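3.2 Everyday objects and their surfaces

We were delighted by how much a surface changes the way people talk about what sits on it. Of the 283 short notes we gathered, 211 named the mug before anything else, and many writers went on to the streaks in the stone. The marker – plain as it is – drew lovely, careful wording too.
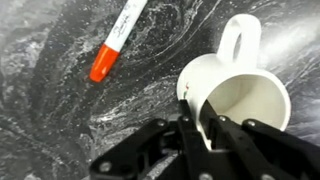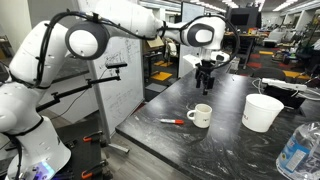 Figure 2. White mug and marker on the dark, white-streaked surface.

Glare was a favourite topic, and Arango's earlier notes on polished tops were a great help in sorting these remarks.

Contact: Wilmer Arango, Gulora | Back to top

Related items
Pale cups on dark stone
The Lozano word lists
Naming things at Gukau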